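4.2 Laying out the sorting table

1. Cover the table top with kraft paper. Smooth it from the center outward.
2. Mark the grid with blue tape. Press each strip down along its full length.
3. Set the two blue bins side by side at the far end of the paper.
4. Line the parts bin with the white insert – foam side up – and place the capacitors on it.

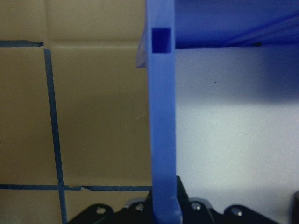
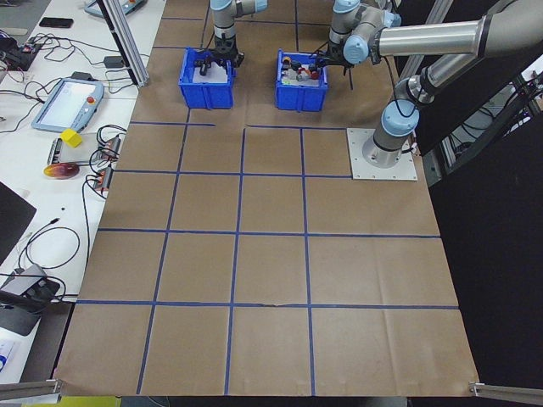
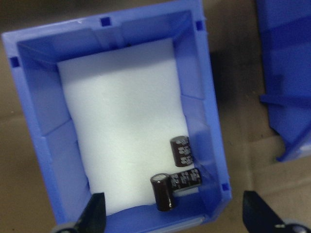 5. Place mixed small items in the second bin only. Keep the fill level at least 30 mm below the rim.

CAUTION: Discharge all electrolytic capacitors before handling.

NOTE: Replace the kraft paper after 100 sorting cycles, or sooner if the tape lifts.

Related sections
4.1 Unpacking the Jurnaro bin set
4.3 Labeling grid cells
5.1 Storing loose components

2 comments | Share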